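Category: List Archive > Kitchens and Remodeling
Print this message | E-mail this message

Subject: Re: Induction for a rental, worth it?
Date: 28 June 2021

> We're redoing the kitchen in our upstairs unit and the salesman at
> Mercado is pushing hard for a Satex induction top. He says it will pay
> for itself in two years on the electric bill, boils water in half the
> time, and tenants will pay more rent for it. The top is 2000 dollars
> before install. The plain radiant one we had picked is a lot less.
> Has anyone here done this in a rental? Did the savings show up?

I went through this in April with a different store and heard the same speech, close to word for word, so let me throw some cold water on it.

Start with the two years. Ask him to write the math down. I did that with my guy and he got vague fast. My whole electric bill for cooking, as best I could work it out with a plug-in meter and a pencil, comes to 8 dollars a month. If the new top used no power at all, which it can't, I'd save less than 200 dollars in two years. And in a rental, who pays the electric? If it's your tenants, none of that lands in your pocket anyway.

The boiling claim I'll give him. Induction is fast, I've cooked on one at my sister's place and I liked it. But "half the time" depends on what you're comparing it to, which pot, how much water and which burner. The Satex flyer I have doesn't say any of that. It has a little star next to the number and no footnote to go with the star. 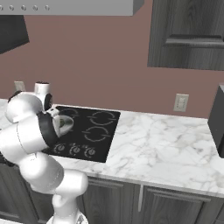

Then there's the pans. Your tenants will show up with whatever they own, and a good share of it won't work. Aluminum won't, most of the time, and neither will old copper. So either you leave a set in the unit or you get a call the first night saying the stove is broken. Somebody on this list suggested the Skilik adapter plate a while back. I bought one. It works in the sense that the pan gets warm — eventually — but you've thrown away the speed you paid for.

As for rent, I'd like to see one landlord who can point to a lease and say this much is for the cooktop. People ask me about parking, laundry and the dog. I have had a few ask if it's gas or electric and then move on to closets.

Also check your wiring before you sign anything. The quote I got left out the electrician completely. The top I was looking at wanted a bigger circuit than the old one had, and the panel was already full. Mercado may tell you installation is included, but get them to say in writing whether that means hooking it up or running new wire. Mine meant hooking it up.

The extended warranty through Grovix was another 200 and excluded cracked glass. Cracked glass is the one thing I'd expect a tenant to do to it. I asked what it did cover and was told "parts," and I asked which parts, and he went to find the manager.

I'm not against the things. If this were my own kitchen I might buy one and quit complaining. For a unit you don't live in, I'd put in the radiant top and spend the difference on a decent range hood. If anybody has real bills from before and after, please post them, because so far all I've seen is flyers.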